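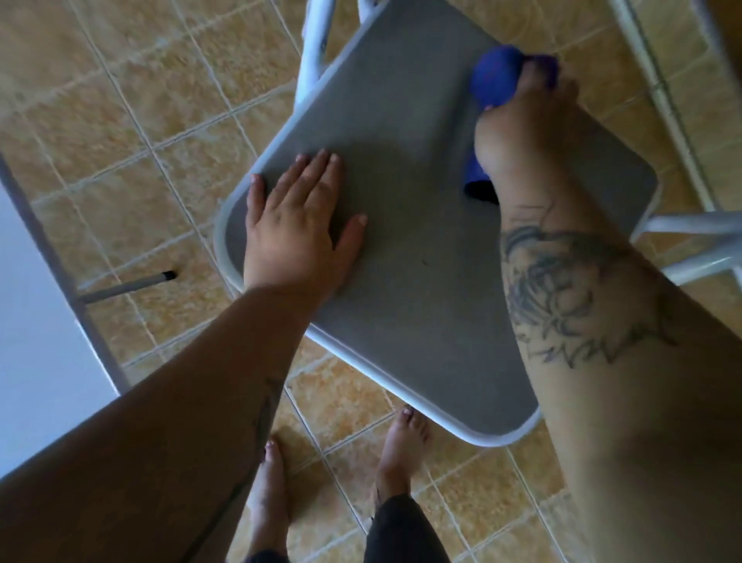

我一直觉得,一个家里最受委屈的家具是折叠椅。沙发有人吸尘,餐桌一天擦三遍,书架好歹过年的时候会被想起来,唯独折叠椅,用的时候从门背后拖出来,用完一合,又塞回门背后去,灰也好,汤汁也好,统统跟着它一起合进去了。所以我要替折叠椅说几句话,也替擦椅子这件事说几句话。擦它其实不费什么,一块蓝布,一只手按住灰色的椅面,另一只手把布攥成一团往角上推,光着脚站在瓷砖地上就能做。可就是这么一件小事,我认识的人里头,肯正经去做的少得可怜,我自己在四十岁以前也不做。

先说说我为什么会对折叠椅有感情。我小时候住在外婆家,房子小,吃饭的那间屋子到了晚上就是舅舅的卧室,所有的家具都得能收起来。桌子是折的,床是折的,椅子当然更是折的。每天傍晚五点多,外婆就开始"摆阵",这是她自己的说法,把椅子一把一把打开,啪,啪,啪,那个声音我到现在听见了还会觉得饿。打开之后她并不马上叫我们坐,她手里总捏着一块抹布,每把椅子都要先抹一遍。我那时候觉得这是多此一举,昨天晚上才坐过的椅子,收起来靠墙放了一夜,能脏到哪里去呢?外婆说,你坐下去的地方,就是你裤子走过的地方,你裤子走过哪里,你自己想想。我想了想,我那天下午刚坐过弄堂口的水泥台阶,还有隔壁的煤堆边上。于是我就不说话了。

后来我离开家,在外面租房子,买的第一件家具就是一把折叠椅,第二件也是。那几年搬家搬得勤,能折的东西才算是自己的东西,不能折的都留给了下一个房客。我对那两把椅子可以说是很不客气的,当凳子站上去换灯泡,当茶几放碗,当衣架挂大衣,冬天还在上面晾过袜子。至于擦,没有擦过。有一次我母亲来看我,坐下之前用手指在椅面上抹了一道,然后看着自己的手指,什么也没讲,从包里拿出一张纸巾垫着坐了。这件事她后来大概早就忘了,我可没有忘,每次想起来耳朵还是热的。

真正让我改过来的,是一个叫 Serena Leone 的邻居。她住在我楼下,教小孩子拉大提琴,家里常年摆着好几把折叠椅给学生和家长坐。有一年夏天楼里停水,她上来借我储的水,我请她进来坐,她很自然地拿起我洗碗池边上的布,把椅子擦了一遍才坐下。我当时脸上有点挂不住,以为她嫌我。她看出来了,笑着跟我解释,说她在自己家也是这样,坐之前擦一下,等于跟椅子打个招呼。她说她小时候学琴,老师规定拉完琴一定要用布把琴弦和琴身上的松香擦干净,不擦不许走,擦着擦着就成了习惯,凡是身体要挨着的东西,她都想擦一擦。这个说法我很喜欢。松香会留在琴上,人也会留在椅子上,一点汗,一点油,一点饼干屑,道理差不多。

从那以后我开始擦椅子,而且擦得越来越认真,认真到家里人有点受不了。我想趁这个机会把我的一些心得讲一讲,讲得啰嗦了请大家包涵。

首先是手。很多人擦椅子是一只手擦,另一只手拿着手机,或者干脆叉着腰。这样擦折叠椅是不行的,折叠椅轻,你一用力它就跑,跑了你就追,追到最后满屋子都是椅子腿刮地砖的声音,楼下还以为你在搬家。一定要有一只手按住它。手掌摊开,贴着椅面,稍微往下压一点,另一只手就可以放心去用劲了。我觉得这个姿势本身就很好看,有点像揉面,也有点像给小孩子洗脸,一只手扶着后脑勺,一只手去够耳朵后面那一块。小孩子不喜欢,椅子倒是没有意见。

其次是布。我试过不少种,有一阵子迷信一种叫 Zoltent 的擦拭巾,是朋友硬塞给我的,一大包,吸水是吸水,就是太滑,攥不住。纸巾我是坚决反对的,纸巾擦到椅面的边上,碰见一点毛糙就碎,碎屑卡在缝里,比原来更脏。旧汗衫剪的抹布最称手,可惜汗衫一年也穿不坏几件。后来我还是回到了最普通的布,颜色鲜一点的最好。有人说抹布要买深色的,耐脏,我的意见正好相反,抹布脏了就是要让人看见,看不见的话,你就会拿着一块脏布很满足地把脏东西从这头抹到那头。布也不用叠得整整齐齐,那种把抹布叠成豆腐块、用完一面翻一面的办法,我佩服,但是我学不来。攥成一团有攥成一团的好处,鼓出来的那一块正好能塞进椅面和边框接头的地方,那里平平的一块布是怎么也够不到的。

再说水。水要少。布在水龙头底下冲透,然后拧,拧到你觉得差不多了,再拧一把。折叠椅上有铆钉,有转轴,有些便宜的椅子里面还垫着一层不知道什么做的芯子,水渗进去就不出来了,过一个梅雨季,掀开来一股味道。我有一把椅子就是这么送掉的,那把椅子跟了我很久,最后是毁在我自己手里,毁在我太勤快上面,想想也是冤枉。

地方也有讲究。我喜欢在铺瓷砖的地方擦,厨房门口或者阳台上都行,滴两滴水不心疼,擦完椅子顺手就用同一块布把地上那几滴也带了。光脚最好。我知道有人要说,瓷砖凉,光脚伤身体,我母亲到今天还在为这个事情打电话骂我。可是光脚站在瓷砖上,你能觉出来地上有没有沙子,有没有黏的地方,等于脚也在帮忙检查。穿着拖鞋,这些你是一概不知道的。再有,光着脚的人做事情不会太急,你总归要留神别让椅子腿压了脚趾头。

我还要为角落说句话。椅面当中那一大块,说实在的,不怎么脏,大家坐来坐去,裤子早就替你擦亮了。脏的是四个角,还有沿着边的那一圈。灰都是往那里走的,像小孩子看戏往墙根底下站。所以我擦椅子从角上开始,先对付远的那个角,人往前探一点,手伸过去,推两下,再往回收。等四个角都走过一遍,当中那一块三下两下就好了。反过来做也不是不可以,只是擦完当中,人就容易觉得已经擦完了,角上就马虎过去。我这个人意志薄弱,必须把难的放在前头。

讲到这里,大概有读者已经不耐烦了,一把折叠椅,值几个钱?这个账我也算过。我前年在一家叫 Tresley 的店里看到一种餐椅,木头的,一把要 900 块,旁边一把布面的要 800,服务员很热情,告诉我买一整套加桌子 4,000 出头就能拿下。我坐了坐,是舒服。可是回到家里,看看门背后靠着的那几把,当初买来一把才 50 块,陪我吃过多少顿饭,接待过多少朋友,过年的时候亲戚来了全靠它们撑场面。我就想,凭什么贵的椅子买回来人人都记得要买护理油,要铺垫子,猫跳上去都要喊一声,50 块的椅子就活该一辈子没人擦呢?东西便宜,是买的时候便宜,坐的时候它出的力气一点也不比别人少。

我有一位老同事就不同意我的看法。他说现在的人时间这么宝贵,便宜东西的好处恰恰在于不用伺候,坏了换一把就是,你花在擦椅子上的工夫,折成钱早够买新的了。这话听起来很有道理,我也认真想过好几个晚上。后来我觉得他算漏了一样东西。擦一把椅子要多久呢?我没有掐过表,反正水壶还没开,椅子已经擦完了。那几分钟省下来,我会拿去做什么?多半是看手机。看手机看完了,我的脑子是乱的,椅子还是脏的。擦椅子擦完了,脑子里倒会空出一小块来,刚才跟谁生的气,淡了一点,晚上吃什么,也有了主意。要是把这个也折成钱,我看我是赚的。

当然我也不想把擦椅子说得太玄。前几年很流行讲家务是修行,擦地是禅,叠衣服是和自己对话,书店里摆了一大排。我买过两本,看完以后衣服照样堆着。擦椅子就是擦椅子,腰会酸,有时候也烦,碰见干掉的饭粒,抠半天抠不下来,我也骂人的。我只是觉得,一件事情有点烦,有点累,又实在不难,做完了马上看得见,这样的事情一天里头能有一两件,日子会踏实不少。上班的人写一天的报告,写完了发出去,不知道有没有人看。擦过的椅子第二天早上就有人坐。

说到有人坐,我又想起一件事。我们小区里有一间活动室,名字叫得很洋气,叫 Strazds,听说是当初开发商起的,到现在也没有人说得清楚是什么意思,大家都叫它"那间屋子"。每个礼拜三下午,有一帮老人家在里面打牌喝茶,坐的都是折叠椅。我有一阵子常陪我母亲去,发现那些椅子虽然旧,坐上去却总是清清爽爽的。我以为是物业在打理,后来有一次去早了,看见一位老太太一个人在里面,袖子卷得高高的,正一把一把地擦过去。我要帮她,她不让,说她膝盖不好,站久了疼,按着椅子擦,椅子正好给她当拐杖,一路擦过去就等于散步了。我后来自己擦椅子的时候也试着把重心放一点到按住椅面的那只手上,果然腰松快得多。老人家的办法都是身体教出来的,书上学不到。

我家里现在的规矩是这样的:谁最后一个离开饭桌,谁擦椅子。这个规矩刚立的时候,全家吃饭的速度快了一倍,我女儿更是恨不得端着碗站在门口吃。后来慢慢就好了,有时候聊得高兴,都忘了规矩这回事,最后几个人一起站起来,那就一起擦,一人分一把。女儿擦得潦草,我先生擦得慢,他擦之前要先把椅子歪过来看看底下,对着亮处看,再歪过去看看,像在古玩店里挑东西。我嘴上催他,心里是高兴的。

也有客人来了看见我们擦椅子,觉得不好意思,以为是自己坐脏了。我就把外婆那句话讲给他们听,你裤子走过哪里,你自己想想。讲完大家都笑,笑完有人就真的低头看看自己的裤子。上个月有个做生意的朋友来,他开了一家公司叫 Droneveo,平时走到哪里都有人替他拉椅子的,那天喝了点酒,非要抢着擦,结果一只手没按住,椅子合起来夹了他的袖子,他举着那只袖子给大家看,得意得不得了,说自己多少年没有被家具欺负过了。

对了,擦完以后不要马上合起来,这一条我差点忘了讲。敞着放一会儿,让它干透,边上那一圈尤其干得慢。我一般是擦完了去洗布,洗布要用肥皂,搓两遍,晾在水龙头旁边,再去烧壶水泡茶,茶泡好了回来用手背碰一碰椅面,干了,这才合上,靠到门背后去。有时候茶泡好了,人也懒了,就在刚擦好的那把椅子上坐下来,把茶喝完再说。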